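Flonel Tabletop Set: README

Flonel is a set of teleoperated pick-and-place examples recorded on a two-arm bench at our Herham site. It is meant for training and checking policies that learn from demonstration. The recordings are short, one task each, with household objects on a dark grey table. Views come from the grippers and from a fixed camera that covers the workspace.
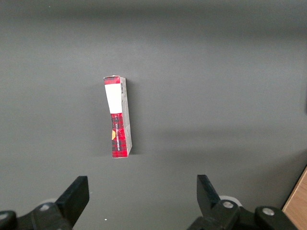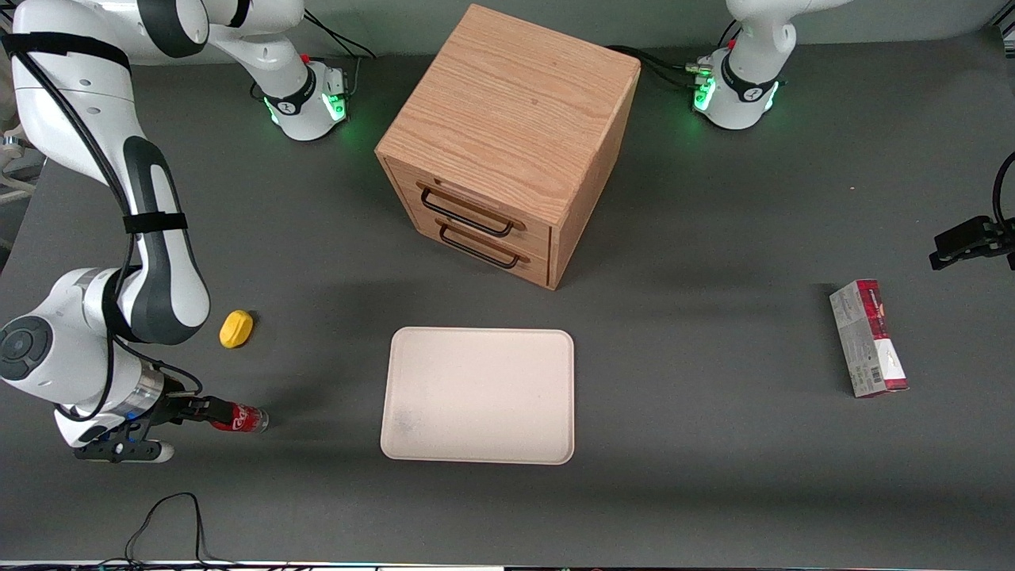 Wrist view first, then the workspace view with the bottle held in the right arm's gripper.

Yhon Escobar, after training on an early copy, wrote that the wrist views were the most useful part for him, but that he had lost two days to episodes where the operator paused before closing the gripper. His policy had learned to pause as well. He asked for the pauses to be marked so that people could cut them or keep them as they liked. They are now marked in the field idle_spans, and the recordings themselves have been left alone.

Contents

The set holds 3,000 episodes across 22 tasks. Each episode folder contains:

- video from every camera, one file per view
- joint positions and gripper opening for both arms
- the instruction given to the operator, as plain text
- a result field: done, partly done or failed
- idle_spans, as start and end times in seconds

Failed episodes are kept in. If you only want clean examples, filter on the result field before you build your training split.

How the examples were gathered

Operators worked from a printed instruction and set out the objects by hand before each episode. Starting positions were changed between episodes, and so was the arm to be used where the task allowed it. Operators were told to move at a comfortable speed and to carry on after a missed grasp if the object was still within reach.

Labels were entered by the operator at the end of each episode and checked by a second person. Where the two disagreed, the second label was used and the first kept in result_original.

Held-out episodes

84 episodes are set aside in the folder surnham_test. Please don't train on them. They use the same tasks with starting positions that don't appear elsewhere in the set.

Known problems

- Small print on packaging can't be relied on in the wrist views. Don't use the set for reading text.
- Clocks on the two arms drift apart slightly in the longest episodes. The script align_times.py corrects this.
- Episodes recorded in July use an older name for the gripper field (grip instead of gripper_opening).

Contact

Questions and corrections go to Socorro Sotelo. Please include the episode number and the version of the set you downloaded.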